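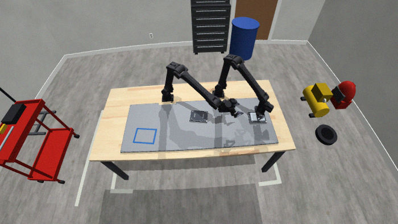 Two arms, one mat: the Drondell cell as it exists on Nuria Jemal's workstation.

Nuria Jemal has looked after the Drondell cell for 14 months and has yet to get grease on her sleeves. Her cell is a simulation, rendered down to the red cart and the tire on the floor, and it still needs more upkeep than her car.

"People assume virtual robots don't drift," she says. "Then somebody updates the physics package."

Her mornings at Workneh begin with the arm bases. Each has to sit where the drawings say it sits, and the drawings come from Saltach, where opinions vary. After that she drives both arms by hand over the mat and watches the wrists for twitching. A twitch usually means a joint limit typed in degrees by a person thinking in radians. She has found 3 of those since April – two of them her own.

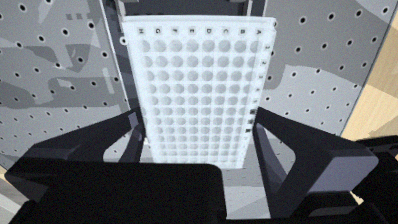
A 96-well plate between the fingers, column H leading.

The grippers eat up the afternoon. Plates are thin, pale and fussy about pressure, and the contact settings that suit a boxy little device will send labware into the next county. Jemal keeps a file called Brelik, now 457 lines long, that records every friction value she has tried and what she called it at the time. Plate lettering gets its own check, with the camera swung around to read the edge, A through H or H through A, depending on where you stand.

Then she queues almost 4000 grasps, turns off the monitor and goes home to fix a real dishwasher.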